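Ticket: Telari router drops the upstairs connection every evening
Opened by: Floarea Matei
Status: Resolved
Assigned to: Shu-fen Chiang

Floarea Matei wrote:

Hi again! Me with the long messages, sorry in advance. The upstairs half of my house loses internet every evening. Downstairs is fine, always fine, which is maddening since my desk is upstairs. I have the Telari main unit in the hallway by the front door and a satellite unit on the bookcase on the upper landing. The light on the satellite stays white the whole time, so according to the app everything is wonderful. Meanwhile my pages hang, calls go to mush and anything with pictures comes in looking like it was chewed.

Things I've already tried, so you don't have to ask: restarted both units (many, many times), unplugged the modem and left it off through dinner, deleted the app and put it back, and moved the satellite from the bookcase to the floor and back to the bookcase. The floor was worse. I also called Plellberg, who I get the internet from, and they ran a line test while I was on the phone and told me the line was clean.

Shu-fen Chiang wrote:

Thanks for all of that, it saves a round. Could you run the speed test from the app twice tonight, once standing next to the main unit and once at your desk, and send the log from the satellite? It's under Settings, then Units, then the one upstairs, then Save Log. Please also tell me which channel each unit says it's on.

Floarea Matei wrote:

OK, homework done. Next to the main unit I get the full speed I pay for. At my desk I got 2 down, and then I ran it again because I thought I'd pressed something wrong, and it was 13. Same chair, same laptop! Log is attached. Main unit says channel 2, satellite says the same.

It started right as I sat down after dinner, as it does. I had a video call going with my sister-in-law and her voice went all underwater, then the call dropped, then it came back with no sound. I gave up on that and tried ordinary web pages, which load from the top down and then just sit there. I also noticed that if I turn off the wifi on my phone and use the phone company's signal, the same pages pop right up.
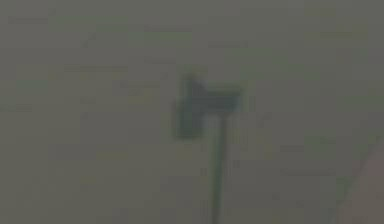

Dark gripper on gray-green, blurry and blocky

One more thing, and it may be nothing. My neighbor Ljubica Obradović put in new equipment in June and I'm fairly sure my trouble started that same month. Our landing and her back bedroom share a wall. She's lovely and I don't want to go over there and accuse her router of anything until somebody who knows more than I do tells me it's possible.

Shu-fen Chiang wrote:

It's possible, yes. Your log shows the satellite retrying its link to the main unit over and over in the evening, and the noise level on that channel goes way up at the same time. The white light only means the two units are talking. It says nothing about how well.

Please try these in order and stop when it gets better:

1. In the app, go to Wireless, Advanced, and turn off Automatic Channel. Set it to 11.
2. Set channel width to the narrow option.
3. Move the satellite to the other side of the landing, away from the shared wall.
4. If you have a network cable long enough, connect the two units with it.

Change one thing per evening if you can stand it, otherwise we won't know which one did it.

Floarea Matei wrote:

I could not stand it and did the first two together, oops. Some improvement! Calls held up, pages loaded, but it still got sticky late in the evening. So then I moved the satellite over to the linen closet side, up on the shelf with the door open, and wow. I got 22 at my desk at the exact time it usually falls apart. My husband says the linen closet door can't stay open forever. We'll see about that.

I also talked to Ljubica (coffee, no accusations) and her new unit is on the other side of the wall from my old bookcase spot, practically back to back. She said she'd slide hers down toward the window on Friday.

Floarea Matei wrote:

Update: hers is moved, mine is still in the closet, and I've had clean evenings ever since. Closet door now shut and it doesn't seem to mind. I did not get to the cable step. Please leave the channel notes in this ticket so I can find them if the app ever switches itself back to automatic after an update.

Shu-fen Chiang wrote:

Notes stay here. Updates shouldn't touch the manual channel, but check it after the next one and reply on this ticket if it has changed. Closing.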